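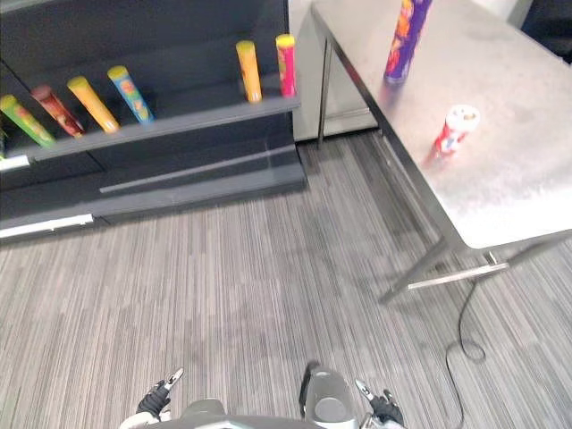
Gripper trial operators wanted — Brernthorpe site, March start

Pivemar is after 2 people to help us compare grippers. Part time, paid by the session, no robotics degree needed. Steady hands and patience count for more.

What you'd be doing

Driving a two-armed robot through short pick and place runs, snack tubes mostly, between a shelf and a steel table. Same run with the Asadi fingers, then again with the Trostov set. 100 runs per set, then swap. You log drops, slips and anything odd in the sheet. Last round came to 577 logged runs and we still can't agree which set copes better with a smooth lid, so more data please.
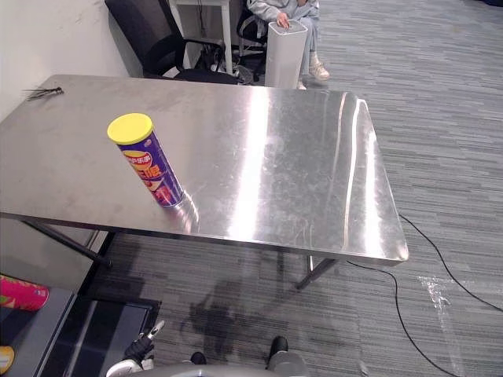

Sessions are two hours with a break in the middle. You'll get a morning's training on the controllers first, and someone from the team is always in the room. Some of it is dull — resetting tubes, checking cables, typing up notes.

You'll need

Right to work in the UK
Two free half days a week
Ok with standing for long-ish spells
Tidy notes, spelling not improtant

Nice to have: game pad or teleop experiance, any sort.

To apply

Short email to the Pivemar trials desk, quote ref 291. Say which days you can do. No cover letter. Closes Sat 15 December.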